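Girex releases update to Daza planner with checks for shiny surfaces

May 11, 2025

Girex has released version 3 of Daza, its motion planning and perception software for table-top robot arms. The update changes how the software decides where a work surface ends and whether something is lying on it. Existing customers can download it now, and the previous version will be supported until January.

The main addition is a surface check that runs before the planner is allowed to propose a movement. It takes the view from the wrist camera, fits a plane to the work surface and marks its edges. Anything beyond an edge is treated as out of reach, even if it shows up more clearly than the surface itself. In earlier versions the planner looked for objects first and worked out the surface afterwards, which caused trouble with polished table tops. Reflections were sometimes reported as objects, and the arm would be sent to pick up something that did not exist.

"We had customers putting a cloth over the table to get through a demonstration," said Linnea Forsberg, who leads the perception team at Girex. "It worked, but you can't ask people to do that every day."

The team built a set of 74 simulated rooms to test the new check, with different furniture, floors and lighting. Each release candidate was run through 4000 short trials across the set. A trial counts as failed if the software reports an object on a bare surface, places the edge too far out or misses an item that is present.

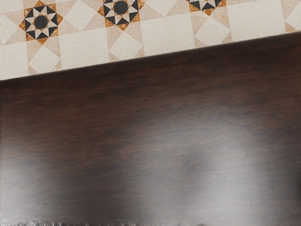

Dark glossy wood was the hardest material to get right, according to Forsberg. The depth estimate becomes unreliable where the surface picks up light from above, and a strongly patterned floor beyond the edge can draw the plane fit away from the table. The new version compares several views taken as the wrist moves, and drops any shape that shifts in the way a reflection would. If the views still disagree, the planner holds the arm and asks for another look.

The extra views make the first movement of a task slower. Users who work only on matt surfaces can switch the check off in the settings file, though it is on by default.

Clalton, which uses Daza to sort small parts, tried the update before release. Emiliano Lagos, an engineer there, said the false reports had mostly gone from the company's lacquered benches but that clear plastic trays were still a problem. Girex said it was aware of this and had no date for a fix.

The release also includes a replay tool that shows the camera view next to the planner's decisions, so that a stopped run can be gone through step by step. Logs are kept for 24 hours unless the user saves them. Telma Maldonado, who wrote the tool, said support for logs from older versions would follow in a smaller update.

Version 3 needs a new calibration file for each arm. Instructions are in the release notes.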